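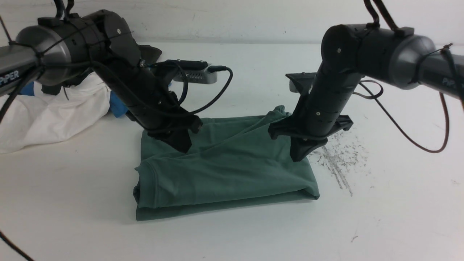
Clothing Care and Repair, Handout 4: Laundry Before and After the Machine
Instructor: Catriona MacKinnon
Revised October 17, 2024

Read this before the washing lab. Last year's group read it afterward, and the pink towels are still in the supply closet if you'd like to visit them.

1. Where laundry comes from

For most of history, washing clothes took a whole day and most of a person's back. Water had to be carried, heated, poured, and carried out again. Linen could take boiling and got it. Wool could not, so it was brushed, aired, and spot cleaned, and people stood a little farther apart.

The home washing machine cut the labor per load. It did less for the total, since households promptly bought more clothes and decided a shirt was dirty after one wearing. Keep this in mind for the essay question. "Machines saved time" is half an answer and will get half the points.

2. What soil is

Three kinds matter for us. Water-soluble soil (sweat salts, sugar, most juice) rinses out with little help. Oily soil (skin oil, salad dressing, bike chain) needs a detergent. Particulate soil (dust, clay, soot) has to be knocked loose and then kept from settling back on the cloth.

Detergent molecules have one end that likes water and one end that likes oil. The oil end grabs the grease, the water end drags it off. More detergent is not more clean. Past a certain dose the rinse can't keep up, and the leftover film holds on to the very dirt you were trying to get rid of. That stiff gray towel you blame on hard water may be your own generosity.

Protein stains (blood, egg, milk) go in cold water first. Heat sets them. Bogdan Stanciu will demonstrate with an egg and a white pillowcase, and would like a different pillowcase this time.

3. Sorting

Sort by color, then by weight, then by how sorry you would be. A thin blouse washed with jeans comes out looking as if it lost an argument. Close zippers. Turn prints inside out. Check pockets, including the small one.

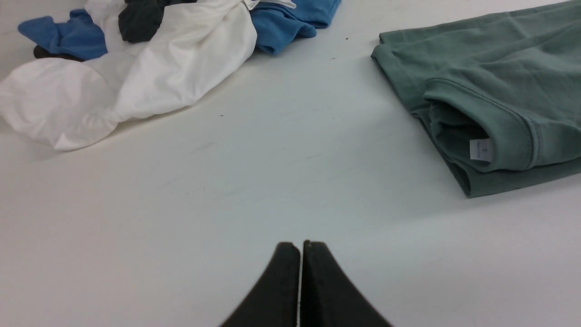 New dark cotton should be washed alone for the first 2 washes. The dye that didn't bond to the fiber has to go somewhere, and it isn't choosy.

4. Drying and folding

Most wrinkles are set by heat and then by sitting. A dryer load left in a heap while still warm will cool into whatever shape it is in. Take it out promptly, give each piece one hard shake, and fold or hang. Aurel Dumitrescu's notes from September claim that 7 shakes are better. I have seen no evidence for this and a great deal of lint.

Fold knits. Hangers stretch their shoulders into little horns. Hang woven shirts, top button done up. Fitted sheets: tuck the corners into each other, lay the thing flat, fold it in thirds, and lower your expectations.

5. For next time

Bring one garment with its care label attached and legible. Bring a second you don't mind losing. Read the Alarcón chapter on fiber swelling, skipping the part on silk, which we do in unit 10.

Lab partners are posted on the door. Ngân Khương has the key to the dryer room. Virgil Bogdan does not, whatever he tells you.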